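About Nordale

Nordale is a small company that teaches robot arms to do ordinary handling work. We do it by demonstration. A person guides an arm through a job, the arm's movements are recorded along with the camera views, and a control program is trained on the recordings. Most of our customers come to us with a job that is too varied for a fixed program and too dull for a person to do all day.

We started in a rented unit behind a packaging plant, with one pair of arms and a folding table. The first job we took on was moving small parts between trays for Jerkport, a mail-order firm that sells fittings for boats. It took us most of a winter. Jerkport is still a customer, and a lot of how we work today was settled on that job, including the paper log we still keep next to the screen version.

How we work

Every project begins with a visit. We watch the job being done by the people who do it now and write down what they pick up, where it goes, and what they do when something is out of place. Then we set up a table in our own shop with the same kinds of objects and start recording.

Our operators show the task in one of two ways. For most jobs they use remote control: the operator moves a smaller lead arm, and the working arm follows. For short, slow movements they may take hold of the arm itself and move it by hand. Remote control is easier on the shoulders and keeps the operator's hands out of the camera views. Guiding by hand gives a better feel for contact, for example when a part has to be pressed into a holder. We choose after the first day of trials and usually stay with one way for the whole project.

A new operator practices for 40 hours before any of their recordings go into a training set. The practice tasks are plain ones. Pick up a basket by the rim. Set one tray inside another. Slide something over without knocking what is beside it.
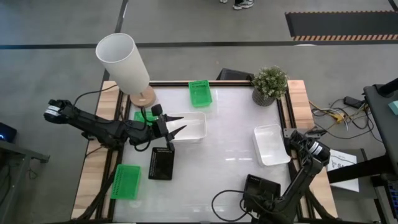 Between recordings the operator moves things around. If a tray is always in the same spot, the arm learns the spot and does badly when the tray is a hand's width away. So positions change, angles change, and we put a few things nearby that have no part in the task. We also record the arm recovering from a poor grasp, which has to be done on purpose and is hard to do well. Recordings with a pause or a false start are marked and kept apart until someone has looked at them.

For a simple task we ask for 300 good recordings before the first training run. Harder tasks take more. Our longest project to date, a two-arm sorting job for Hosteseo, used 1,584. They run a linen and tableware service for hotels, and what slowed us down was stacking: the operators each had their own way of doing it, and the trained arm kept switching between them halfway through. We now agree on one way before recording starts and write it on the task sheet.

What we deliver

Customers receive the trained control program, the recordings it was trained on, and the task sheets. The recordings belong to the customer. We do not use them for anyone else's project unless the customer agrees in writing. If you already own arms we will work with those where we can, and we'll tell you after the first visit if we can't.

We also train customers' own staff to record. The course is called Ristić, after the street our first shop was on, and the next one starts in November. You don't need to know how to program. People who have done the job by hand for a few years tend to pick it up fast.

What we don't take on

We don't work on tasks that involve people being lifted, moved or touched by an arm. We don't take jobs with open flame or sharp blades. We turn down work that a simple conveyor or fixture would handle, and we'll say so when we see it.

Visiting and contact

Our shop is at Unit 331, at the back of the yard. Visits are by appointment, and closed shoes are required on the shop floor. Write to us through the contact form with a short description of the job and, if possible, a phone video of someone doing it from start to finish.

Page last updated 20/10/2026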